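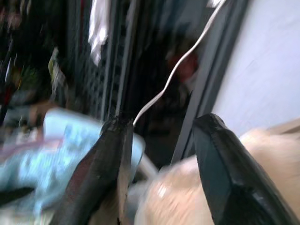

View from the wrist camera, fingers open, picking task

Student Projects > Robotics > Progress Reports

Search this site Enter keywords Go

Brirach Laundry Handling Project
Progress report to the Evix Education Fund, second period, ending in May
Submitted by Nicanor Figueroa, faculty advisor, Gunorau Community College

Summary

The project is on schedule in data collection and behind schedule in training. Students finished the move from the bench in Arruda Hall to lived-in home spaces, which was the main goal for this period. We recorded 617 episodes of two-arm clothes handling. The written plan called for a first trained policy by the end of the period. It exists, but it only runs on the bench setup and we do not count the milestone as met.

People

The team is 13 students. Four of them graduate before the next period starts. Two of the four have written up their parts of the work, and the other two have been asked to do so before they hand in their keys. Students work in pairs, one driving the arms and one keeping the log. They swap at the end of each hour.

Work done

The first weeks went to the arms. The original fingertips slipped on thin cotton, so the students tried several coverings and settled on a black wrap that folds over the tip. It frays with use. The log now has a line for fingertip condition, and the pair on duty replaces the wrap before a session if the tip has started to come apart.

After that we moved to homes. The proposal said we would work in "ordinary domestic clutter" and the students have taken this at its word. They do not clear the room first. For the sessions in the tiled entryway, the shoes and bikes stayed where the family keeps them and the only thing set up for the arms was the work surface, a light blue child's chair with a lavender laundry basket on it. The chair puts the clothes at a height both arms can reach without the elbows getting near the floor.

Each episode starts with a heap of mixed clothes in the basket. The driver takes hold of one item, lifts it clear, and brings in the second arm if the item is large or tangled.
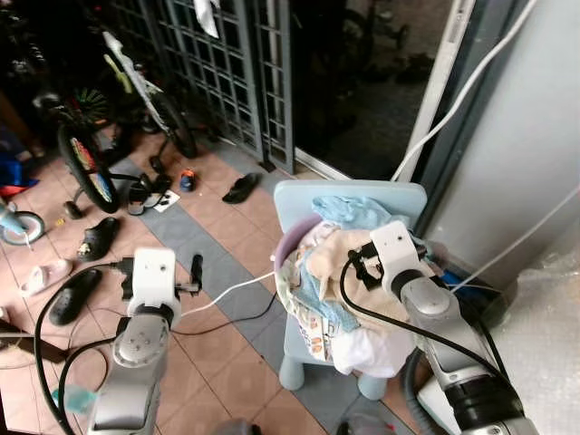

Children's clothes are harder than we expected. They are small, they bunch up, and prints make it difficult for the software to tell where one item stops and the next begins. Garments that hang over the front are the easiest to grip but tend to bring others along with them. We have started tagging these episodes separately.

Cables took up more time than they should have. Both arms trail lines that have to stay clear of the basket, and in a narrow space there are not many ways to route them. The students wrote a one-page setup sheet for this. Setup is shorter now, though still longer than we would like.

Problems

Motion blur in the wrist camera is the main technical problem. When the arm moves fast, the picture smears and the labeling software loses the edges of the cloth. Slowing the arm helps but makes every episode longer. A second option is a shorter exposure with more light, and we will test that first, as it costs little.

Evening sessions have been darker than planned. With the sliding door open, most of the light has to come from inside. A clip lamp has been bought.

One wrist unit was out of service for two weeks with a bad connector. We repaired it in house - no charge to the grant.

Hours and budget

Students logged over 103 hours of driving time. Spending was in line with the approved budget. The unspent balance is $832, most of it from the parts line. We ask permission to carry it into the next period and use it for lighting and spare fingertip material. No change to the total award is requested.

Next period

- Test shorter exposure and extra light on the wrist cameras
- Finish labeling the home episodes
- Retrain on the combined bench and home data
- Recruit four students to replace those graduating
- Hold the end-of-project demonstration in Arruda Hall, date to be agreed with the Fund

The episode log and the setup sheet are available on request. The labeled data will be sent with the final report.

N. Figueroa

Contact the Robotics Program | © Gunorau Community College | Back to top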